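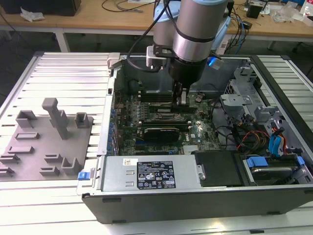 My desktop computer is eleven years old and I have been told to replace it by my bank, by my printer and by a pop-up that appears every time I try to look up a recipe. I have no plans to. It boots in the time it takes to make toast, and I like toast.

What I object to is the word "support." A letter from the county, dated 5th June, informed me that the online permit page would no longer support my machine. I wasn't aware it had been supporting it. For years the two of us had managed to pay the dog license every February without any sign of affection from the other end.

The shop on Trindow Street, Pumphrey Electronics, quoted me $465 for a new tower and $219 to move my files onto it. My files are mostly tax returns and pictures of a porch. I asked what more memory for the old one would cost, and the young man looked at me the way a waiter looks at someone who has asked for the children's menu. He did look it up, though. It was less than dinner.

I understand why shops would sooner sell the whole box. There's rent to pay, and a stick of memory doesn't cover much of it. But somewhere along the way the rest of us agreed to act as if a computer goes off like milk. We keep furnaces for 25 years. My neighbor in Buller drives a truck with a tape deck, and people wave at him.

The town of Ison held a drop-off day this spring and collected 2,338 items with a plug on them. The newsletter was very proud. It ran the number in large type next to the pie contest results. I'd have liked to know how many of those things still worked, and how many needed one part and a free evening, but there was no line for that on the form.

So I bought the memory. Putting it in took me most of a Sunday, including an hour spent looking for a screw that was in my shirt pocket. The permit page still won't open. I've gone back to mailing a check, and the county has cashed it without complaint.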